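# Two mid-range tablets, one sensible choice

Radholm and Evik have each put out a tablet for people who don't want to pay flagship money.

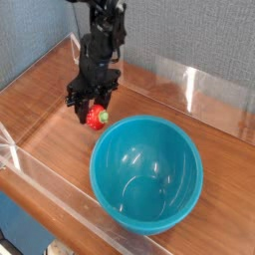 One reader wrote in to say that battery life was the only thing worth testing, as every tablet at this price has a decent screen now. We don't fully agree, but it is a fair place to start.

The Radholm lasted over 18 hours of video with the brightness at half. The Evik stopped sooner, though it charges faster and was ready again before lunch on the Wednesday we ran it flat. Both come with a charger in the box.

On paper the screens are close. The Evik is a little sharper, and text looks cleaner on it if you read a lot of comics or PDFs. The Radholm is brighter, and you notice that near a window. Neither is much good in full sun.

Performance is where they part. The Evik uses the newer Nishimura chip and opens big games without much waiting. The Radholm has last year's version and drops frames in anything heavy, but for browsing, email and films we couldn't tell them apart.

Software is a mixed bag. Radholm promises 3 years of updates. Evik has said nothing so far, and its home screen came with 7 apps we didn't ask for — four of them can't be removed.

Both work with the Doto stylus, sold separately. It felt better on the Radholm, where the line kept up with the hand. On the Evik there was a small lag in the notes app.

If you play games, buy the Evik and put up with the extra apps. For everyone else the Radholm is the better buy, at least until Evik says how long it plans to support its own.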